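Wudex table notes

Notes on the white table and what is stuck to it. Maintained, after a fashion, by Macario Cortés.

Tape
Grey patch: duct tape, strips overlapping, edges as neat as patience allowed. It shines under the overhead lights.
Black square: where the block goes. Stand the block upright – it is taller than it is wide.

Known issues
Marks on the tabletop are now considered permanent residents.

Version 2 may have straighter tape.
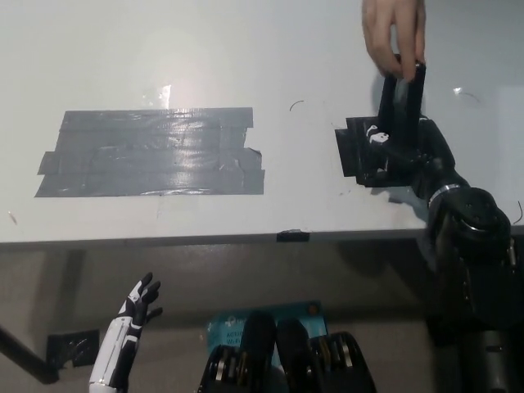
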